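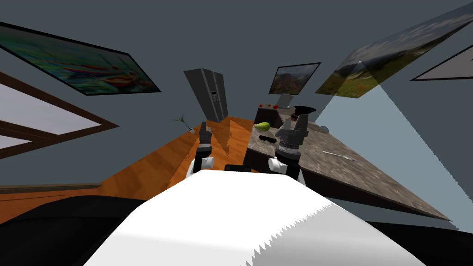
Figure 1. Simulated interior: two arms with dark grippers, wooden floor.

Cold Air Pooling and Morning Fog in the Tulen Valley
Student Project Report
Prepared by Larysa Dovhaniuk and Wagner Leite
Project adviser: Osvaldo Macedo

Summary

This report presents the results of a student study of cold air pooling in the Tulen Valley over two winters. Air temperature was recorded before sunrise at six stations between the bed of Culetti Creek and the crest of Flulov Ridge. The study asked how often the valley floor was colder than the slope above it, and whether fog on the floor could be expected on those mornings. Of 1,328 paired readings, 502 showed a temperature inversion. Fog was recorded on many inversion mornings, although an inversion alone was a poor guide to whether fog would form.

1. Background

On a clear, calm night the ground loses heat to the sky and chills the air that touches it. Chilled air is heavier than the air around it and moves downhill along gullies and creek beds until it reaches a flat or enclosed place. In the Tulen Valley the lower end narrows sharply where the creek passes between two rock shoulders, and residents have long said that frost stays later there than on the benches above. An earlier student, Valquíria Mendonça, made notes on frost damage to plum trees along the creek road. Her notes did not include temperatures but were used in choosing the station sites.

2. Stations and Instruments

Stations 1 and 2 were placed on the valley floor, Station 1 in the narrows and Station 2 in the open pasture upstream. Stations 3 and 4 stood on the lower bench. Station 5 was fixed to a fence post below the Flulov Ridge trail, and Station 6 was on the crest. Each consisted of a recording thermometer in a ventilated white shield, mounted at chest height and kept clear of pavement and buildings.

The thermometers were compared with one another in a shaded shed before the first winter and again after it. The unit at Station 4 read slightly high in the second comparison and was replaced. Its readings from the last weeks of the first winter were left out of the totals. 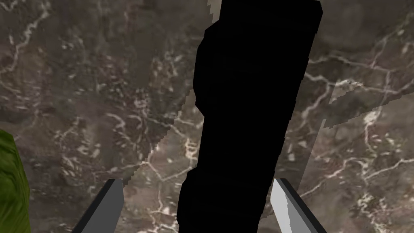

Vol. 6, No. 2 502

3. Method

A paired reading consists of one value from a floor station and one from a slope or crest station, both logged at 6 a.m. An inversion was entered whenever the floor value was the lower of the pair. Sky condition and the presence of fog were noted by the student on duty from the turnout on the creek road. When snow lay on the road and the turnout could not be reached, the sky entry was left blank and only the temperatures were used.

4. Results

Inversions were most frequent between Station 1 and the lower bench. They were rare on windy mornings and on mornings with low cloud. The open pasture at Station 2 behaved differently from what the authors had expected. It cooled quickly in the evening but was often overtaken by the narrows before dawn, which suggests that air continued to drain past it through the night.

Fog formed most readily when a clear night followed a day of rain or melting snow. After a long dry spell, the floor could be very cold with no fog present, and heavy frost was seen on the pasture grass instead. On several mornings the fog top lay just below Station 5, and the observer's notes describe the ridge as standing in full sun while the creek road was still gray.

5. Limits of the Study

Wind was judged by eye. Humidity was not measured, and the remarks on fog should be read with that in mind. The two winters were also unlike each other, the second having more cloud.

6. Further Work

A humidity sensor at Station 1 would be the most useful addition. Tetsuya Kamata has asked to continue the record, and the station shields will be left in place through June for this purpose.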